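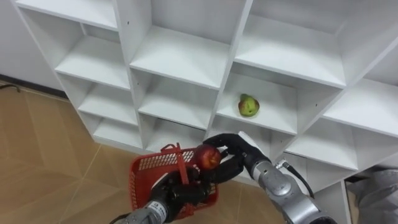
Woke up at 5 with my back already complaining and lay there going over the list of boxes I still haven't opened, which is no way to start a morning. October and I'm still living out of cardboard! So I made coffee in the one mug I can find and told myself today was shelf day, no excuses, no wandering off to look at paint colors. The big white Clomik unit is up against the wall and it has been for a while now, all those lovely square cubbies and not a thing put away, except that there's a pear in one of them. A single green pear with a bit of a blush on it, sitting there like it pays rent. I looked at it for ages and I have to say it looks great. I might become a person who displays fruit.

Anyway. The plan was books in the bottom, kitchen overflow in the middle (the pantry here is a joke, one skinny cupboard and a drawer that sticks), and nice things up top where I can see them from the couch. Then I started thinking about whether books in the bottom was stupid, what with mopping. The tiles get sloshed every time I clean, I've never learned to wring out a mop properly, and I don't want my cookbooks going wavy. So maybe baskets at the bottom. But I don't own baskets, apart from the red plastic one with the handle. So then I was on my phone for an hour looking at baskets, and I can report that Kokent makes a very handsome one and that I'm not paying that for a basket.

I measured the cubbies twice and wrote the numbers on the back of an envelope, and then I put the envelope somewhere safe. Gone. I'll measure again tomorrow.

The other question is the screw holes. They bug me more than I expected, those little dark dots on the white. There must be caps for them, little white plastic ones, and I have a feeling I saw a bag of something like that when I was throwing out the packaging. I went through the recycling for a good while and found 2 Allen keys, a leaflet in several languages and a dead marker. No caps. I could use the stick-on kind, or a dab of white filler, or I could just fill the shelves so full that you never see the dividers, which is probably how it'll go.

Did get 11 boxes flattened, so the day wasn't a complete loss. Opened the one marked "misc heavy" and it was the Þorgeirsson encyclopedias, the whole set, which I swore I was going to give away before the move and obviously didn't. I sat on the floor and read about lighthouses until my foot went to sleep. They're too tall for the cubbies standing up, I'm pretty sure, though without the envelope who knows. They could lie flat. They'd look kind of good flat, with a plant on top.

The Zundutham lamp survived! Wrapped in 2 beach towels and not a chip on it. It wants to go in one of the upper cubbies, I think, with the cord fed out the side somehow, except the back panels are solid and I'm not drilling anything until I've lived with it for a month. Tried to picture it lit up in the evening and got all excited and then couldn't find a bulb.

Dinner was toast. Called the moving company again about the missing box, claim 593, and was on hold so long I cleaned the inside of the oven door. They still say it's "in process." It has the good knives in it and my rain boots, and it rained all afternoon.

Tomorrow: bulb, measure, call them back, and get at least the cookbooks off the bedroom floor before I trip over them in the dark again.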